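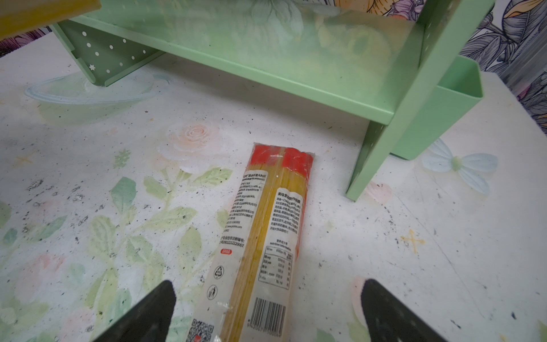
Section 3: Setting Up Your Pantry List

Okay, you've got Grirkby installed and you've made your login (if you haven't, go back to Section 2 and come find me after). Now we get to the part I like best, which is putting your food into it. I wrote Grirkby because I kept buying cumin. I had a drawer of cumin. So this section comes from the heart!

You'll want your phone or laptop, a pen, some masking tape and a free stretch of counter. Do one shelf at a time. I did my whole kitchen in one go in November and we ate toast for dinner that night.

Making your places

1. Open the menu and tap Places. You'll see one called Kitchen already there. You can rename it but you can't delete it – the list needs at least one place to hang things on.

2. Tap Add Place and type a name you'd say out loud. "Tall cupboard" is good. "Storage Zone B" is going to annoy you by next week.

3. Add shelves if you want them. I only use shelves for the tall cupboard, and the fridge is just the fridge.

4. Tap Save. The little dot next to the place goes green.

Note: You can have up to 80 places. If you're getting close to that, please write and tell me about your house, I'm very curious.

Adding your first item

5. Pick the place you're standing in front of, then tap Add Item.

6. Type the plain name of the food first and the fancy part after it. So "rice, brown" and "beans, black, canned". The list sorts by the first word, and this way all your rice ends up together when you're planning dinner.

7. Choose a unit. You get packs, cans, jars, ounces, grams or "some". I fought with myself over "some" for a long time and I'm glad it stayed in. It's perfect for bay leaves.

8. Type how much you have. For anything open, I put the amount down as a half and move on with my life. You're allowed to be more careful than me.

9. Fill in the best-by date if there is one. You can type just the month and year and Grirkby will treat it as the last day of that month.

10. Tap Save and Add Another. (Plain Save takes you back to the list, and you'll get tired of that fast.)

Caution: Check which way round the date is written before you type it in. Imported food might put the year first, or the day before the month, and the list has no way of knowing which one you meant. If you can't tell, leave the date blank and turn on Ask Me Later.

Labels in other languages

This one comes up in my email a lot. You can type the name in any language and any alphabet, and it'll save just fine. What I do is put my own everyday word in the Name box and copy the name from the label into the Also Called box. Search looks in both, so whoever in the family is looking will find it.

If cooking times matter to you, there's a Notes box under that. Mine are things like "soak overnight" and "the good one, get again". Notes can be up to 251 characters long, and after that it stops taking letters and doesn't make a fuss.

Setting your low marks

11. Tap any item, then tap Low Mark.

12. Type the amount where you'd start to feel nervous. For me that's two packs of pasta and one of coffee.

13. Turn on Add to Shopping if you want it to go on your shopping list by itself when you hit the mark. Leave it off for stuff you only buy at the holidays.

Note: Low marks don't work with "some". I tried. It was a mess.

Sharing with your household

14. Go to People and tap Invite. Type their email address, and they'll get a link that works for 3 days.

15. Choose Can Edit or Can Look. My sister-in-law is on Can Look and she knows why.

16. Once they've joined, have them add one thing while you watch your own screen. It should show up within a few seconds. If it doesn't, pull down on the list to refresh, and if that doesn't do it either, have them sign out and back in.

Caution: Anybody on Can Edit can empty a whole place with one tap. There's an Undo, but it only lasts until you close the app. Make a backup first (Menu, then Backup, then Save a Copy) before you hand it over to kids.

If the list gets slow

Fatima Aliyu, who tests every version for me, loaded her list with 2,055 items and it was still okay on her old tablet, just a bit sticky when scrolling. If yours drags, turn off Show Colors under Display. Old used-up items also pile up in the background, so tap Clear Finished every couple of months.

When you've got one full shelf in and one low mark set, stick a bit of masking tape on that shelf with the name you gave it, and go on to Section 4, Shopping Lists.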